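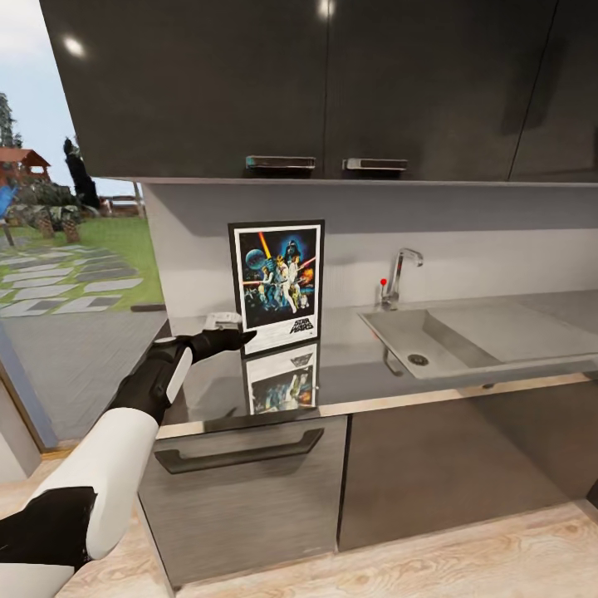 Courses > Student Robotics > Unit 2 > Chapter opening

Shares: 400

The Simulated Kitchen

By now your team has a club notebook full of sketches and at least one strong opinion about grippers. Good. This chapter is where the opinions get tested! You are going to teach an arm to work at a kitchen counter, and you are going to do all of it inside the simulator.

The project is called Dolloneck, after the practice world your class will load. Dolloneck is a kitchen that opens onto a garden, with a counter, a sink and faucet, cabinets above and below, and a framed movie poster leaning against the backsplash. It looks like a pleasant place to make a sandwich. It is also a wonderful place to learn about reach, clearance and planning, and most teams end up fonder of it than they expected.

Your job in the first half of the chapter is the Poster Approach. The arm starts away from the counter, brings its fingers in low toward the poster, and stops short of touching the frame. Then it backs out along a path you choose. Sounds easy? Try it before you read section two. The fingers have to stay above the countertop the whole way, the wrist has to stay clear of everything around the sink, and the elbow (everyone forgets the elbow) has to go somewhere too.

When Iolo Phillips ran this unit with his after-school club, his students filled a whole whiteboard with arm paths before anyone opened a laptop. One of them, Leandro Salcedo, drew the route backward, starting from the finished pose and working out to the start. His team's first run went straight through the countertop -- the collision setting was off -- but the drawing was sound, and once the setting was fixed the path worked. We have borrowed his backward sketch for Activity 2, and we think you'll like it.

What you will learn

In this chapter you will place an arm in a simulated room and describe where its hand is with numbers. You will write a short plan made of poses and run it. You will read a log file, which is less dull than it sounds, because every bump and near miss is in there waiting to be found. Near the end you will swap plans with another team and try to improve theirs without breaking it.

Words to know

Pose: where something is and which way it is facing, taken together.

Clearance: the open space between the robot and anything it could hit.

Waypoint: a pose the arm passes through on the way to another pose.

Collision check: the test the simulator makes to find out whether two objects overlap.

Before you start

Load Dolloneck and leave the arm out of it for a while. Move your view around the room. Look at the place where the floor meets the threshold, look at the handles on the drawers, and look at the counter from low down. The counter is glossy and throws back a reflection of the poster, so if your team plans to use a camera program to find the poster, talk about what that program will make of the upside-down copy. Write your ideas in the notebook now, even the odd ones. You'll want them in section four. 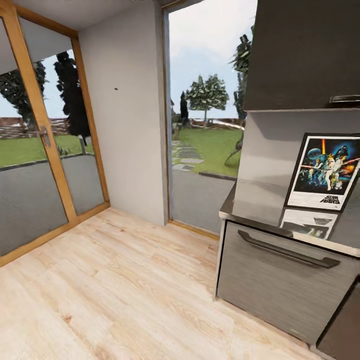 Do we need a real robot arm to finish this chapter?

Everything in the chapter can be done in the simulator, and teams that have a real arm should still complete the simulated version first.

Warm-up: the paper arm

Work in pairs. Cut two strips of cardboard and join them with a paper fastener, then pin one end to a sheet of graph paper. That pinned end is the shoulder. Mark a goal on the paper and draw a box near it for an obstacle. Now move the free end to the goal without letting either strip cross the box. Trace the path. Can you find a second path that reaches the same goal with the elbow bent the other way? Keep both tracings -- they come back in the section on waypoints.

Team challenge

Wiroj Sangkhawat's spring class kept a shared log of every run they made in Dolloneck, and by May it had reached 2,725 entries. Start a log like it for your own class. Each entry needs the name of the plan, who wrote it, what you expected, and what the simulator reported. Failed runs go in with all the others, and they often make the best reading!

Related items

Unit 1 review: Joints and Links
Club project: The Jellura Line Follower
Reading a Log File, with Lakmal Pathirana
Teacher notes: Setting Up Dolloneck on Shared Computers
Competition guide: The Rakonard Sorting Round

Comments: 2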